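Udero Forums > Perception and Planning > Retargeting

Thread: Planner thinks my wire rack is a solid traffic cone

grommet_east
December 18, 2022

Stack: Zullenen for recording and time sync, Sadeghi for hand retargeting, Warnar for motion planning. Task: take a thing on a cord loop, hang it on a spoke of a wire display rack. A toddler can do this. My software can't.

Demos come from exo gloves. Playback through Sadeghi looks fine on blocks, cups, anything with the decency to have a surface. With the rack, two things go wrong.

First, depth sees almost none of the wire, then the hole filler in Warnar's scene builder panics and wraps whatever it did get in a hull. So I get either no rack or a cone. With no rack the arm plans straight through it. With a cone every goal is in collision and I get

plan_status: GOAL_UNREACHABLE (start ok, goal in collision: obj_0)

Second, when I skip the planner and just replay the retargeted demo, the loop misses the spoke to the same side, over and over. I have now watched it miss in enough slow motion to have opinions about its form.

Scene params:

hull_mode: auto
fill_radius: default
min_cluster_pts: 1,000

Is there a setting for "please believe in wire"?

pelican_stack
Set hull_mode to none. Auto means convex hull for anything it thinks is one object, and a rack is one object, so you get the cone. Documented on the page that's only linked from the page about something else.

Also min_cluster_pts at 1,000 is going to throw out thin stuff before the hull code ever gets to be wrong about it. Somebody's tabletop preset, I assume. Everyone inherits it and then defends it.

grommet_east
It was my preset. I was about to defend it.

hull_mode none, min_cluster_pts 42. The cone is gone. In its place is a sort of dandruff.

tin_ledger
You are fixing the wrong thing. Stop trying to reconstruct wire from depth. You bought the rack, the rack doesn't change, so measure it with calipers, write capsules for the rod and spokes, fit the model to the image and hand Warnar that. Took me an afternoon for a mug tree and it has worked ever since.

halfduplex
Disagree, and I say this as a person with a folder called racks_final_final full of caliper measurements. Those wire racks bend if you look at them firmly. They also spin on the rod if it's that kind. Your capsule model is right on the afternoon you make it. After that it's a historical document.

If the goal is learning from demos, the rack geometry should come in through the policy and the planner should back off near the target. Warnar has an allowed-contact region for this purpose.

tin_ledger
Allowed contact is how I got a mug tree with a lean. And spin is one extra joint. Fit the angle per tier and move on.

halfduplex
One extra joint per tier, plus a bend per spoke, plus a pose for the base since it isn't bolted to anything. At what point are we estimating a tumbleweed?

tin_ledger
At no point, because I don't model the bends. I pad the capsules.

pelican_stack
You two had this argument in January about cable clips.

tin_ledger
And I was right about cable clips.

grommet_east
Can I drag this back to the miss? Even on straight replay with no planner, it's offset to one side. Same side every run. Geometry of the rack can't be the cause if nothing is reading the geometry of the rack.

nine_volt_nap
Same side every run, or same side relative to the direction the hand is moving? Those are different bugs. If you record some demos coming from the other way and the miss flips, it's time. If it stays put, it's the plate-to-hand transform.

grommet_east
Recorded a batch from the far side. It flips.

I'm annoyed, because I had already redone the plate calibration twice and was rather proud of it.

nine_volt_nap
Then it's latency between the glove joint stream and the wrist pose. Zullenen stamps glove packets when the glove sends them and camera frames when the driver hands them over. It then reports both as "synced," in the sense that they are in the same file.

pelican_stack
Objecting a little to that. Zullenen has an exposure-time stamp, it's just off by default. Calling it a sync bug is unfair. It's a defaults bug.

nine_volt_nap
I'll put that on its card.

grommet_east
use_exposure_stamp was off. Turned it on, then cross-correlated finger closing against wrist motion in a clapping sequence, as the docs suggest. Remaining offset came out at 26 ms. Fixed that in the retargeting config. Replay no longer misses to the side. It now arrives at the spoke and fails there, and I count that as travel.

The failure at the spoke: Sadeghi opens the robot fingers too early. In the demo my fingers stay shut until the loop is over the tip. In the retargeted version the grip relaxes on approach.

halfduplex
The optimizer is matching fingertip positions and doesn't care about force. A strap is thin, so the difference between holding it and not holding it is less than the tolerance. As far as the cost function is concerned, you're holding it spiritually.

There's a contact term. Turn it up.

tin_ledger
Don't turn it up globally or everything becomes a pinch, including waving. Gate it on glove finger closure.

grommet_east
Okay, got it going. Writing up the whole sequence because every thread I found on this ends with "nvm fixed."

1. In Zullenen, set use_exposure_stamp: true before you record anything. Old recordings can't be rescued, the stamp isn't in the file. I checked. I checked again the next morning in case it had changed its mind.

2. Do the clap sequence at the start of each session and let the offset tool run on it. Put the result in the Sadeghi config under stream_offset. Sign convention is the reverse of what the tool prints. If the miss doubles, you have found this out the way I did.

3. Keep the marker plates on the backs of both gloves in view for the whole approach. When I closed my hand on the strap and rolled the wrist to aim, the plate went edge-on and the pose solver started guessing between two flips. Drop any demo where plate_confidence dips near the rack. The posture I settled on has the right hand gripping the leather-ish tab with the cord loop hanging clear of it, and the left hand open and resting on the board, doing nothing. An idle hand still gets retargeted, so set left_hand: hold or the second arm will act out every twitch.
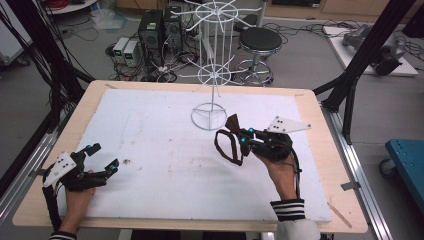 4. Scene for Warnar: hull_mode none, min_cluster_pts 42, and drop in capsules for the center rod and the base ring only. Leave the spokes out of the collision model. This is half of what tin_ledger said and half of what halfduplex said, so I expect both to be unhappy.

5. Define the allowed-contact region as a thin shell at the height of the tier you're hanging on. One tier at a time. If you cover both tiers in one region, the planner finds a lovely path up through the lower spokes to reach the upper ones.

6. Turn on the contact term in Sadeghi gated on closure:

contact_weight: high
contact_gate: glove_closure
release_on: demo

7. Plan to a pre-hang pose with Warnar, then hand over to the retargeted trajectory for the last stretch. Don't let the planner smooth across the handover. It will round off the little downward hook at the end, and that hook is the entire task.

tin_ledger
Rod and base ring without spokes is a floor lamp. You've modeled a floor lamp.

grommet_east
And the arm has not hit the floor lamp.

halfduplex
I'm fine with step 4. What happens when the loop swings? Cord that long is going to keep moving after the wrist stops.

grommet_east
Badly, at first. I added a dwell at the pre-hang pose. It's an unglamorous sleep() and I've hidden it inside a function called settle_payload so it looks like control theory.

nine_volt_nap
What's your trajectory buffer in Warnar? Dwell plus a dense retargeted segment used to overflow silently at 2,056 points and chop off the tail. Which in your case would be the hook.

grommet_east
Well, that explains the long demos that stop right above the spoke and look thoughtful.

Downsampled the approach, left the last stretch dense. They finish now.

pelican_stack
Can a mod move this to the retargeting how-to section? And could whoever owns the docs please flip the sign on the offset tool?

nine_volt_nap
If they flip the sign, everyone who already compensated gets a doubled miss.

pelican_stack
Then could they at least print a plus.

quietbus
Following along with a different rack, same gloves. Step 3 saved me, step 5 didn't: my tiers turn separately and the shell needs to be a full ring, so I end up allowing contact with half the world. Is there a way to tie the region to a fitted tier angle?

tin_ledger
Yes. It's one extra joint.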